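From: Hema Panicker
To: zarnulstead-mill-list
Subject: Re: [zarnulstead] Hardness readings and the softener bypass

On Friday Dinesh Fernandes wrote:
> Two questions before I drain the Zundon unit. First, the strip
> readings at the kitchen tap have gone up since June, but the outside
> tap reads the same as always. Does that point to the resin or to the
> bypass valve? Second, the manual gives the regeneration interval in
> gallons and our meter head only takes days. What is everyone using?

Bypass valve, most likely. The outside tap is teed off ahead of the softener, so it only tells you that the supply hasn't changed. Worn resin usually shows up as a rise toward the end of the cycle, with good readings just after regeneration. If yours read high all the way through, raw water is getting past.

To check, close the bypass fully, run the kitchen tap for 10 minutes and test. Then shut the softener inlet and leave the bypass closed. Flow at the tap should stop. If it keeps running, the bypass seals are leaking. On the Zundon head these are two O-rings on a plastic spool, and Murthy sells the pair as a kit. Use silicone grease on them. Petroleum jelly swells the rubber and you will be doing it again next year.

On the interval: take the rated capacity in grains, divide by your hardness in grains per gallon, then divide by daily use. Knock off 20 percent for reserve. We set ours to 8 days. Prakash runs his at 3, but he has the small Drekholm tank and a houseful of people, so don't copy that figure.

Before you blame the resin, look in the brine tank. Ours had a salt bridge last winter - a hard crust with an air gap under it - and the unit went through its cycles for weeks without drawing brine. Push a broom handle straight down. It should meet salt all the way.

Mohandas asked off-list whether hard water matters for stainless cookware. It leaves a chalky film that comes off with warm diluted vinegar and a rinse. Add salt after the water boils if you want to avoid pitting. I would not buy a softener for that alone.

Oleksandra keeps the log sheet now, so send readings to her with the tap and the time of day. A reading without the tap name is not much use.

Hema

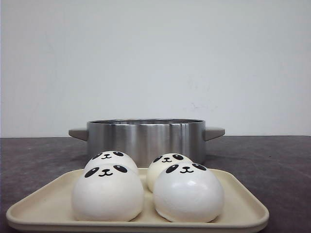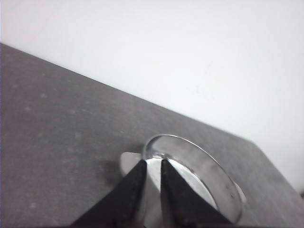
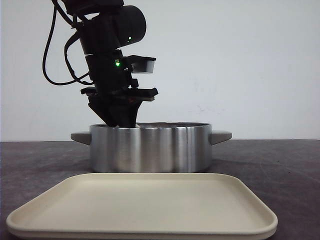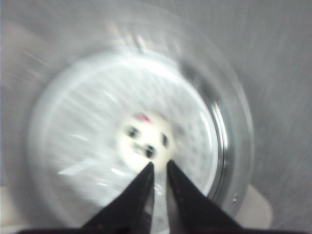 First and third: stainless pot on the tabletop. Fourth: clear plastic container.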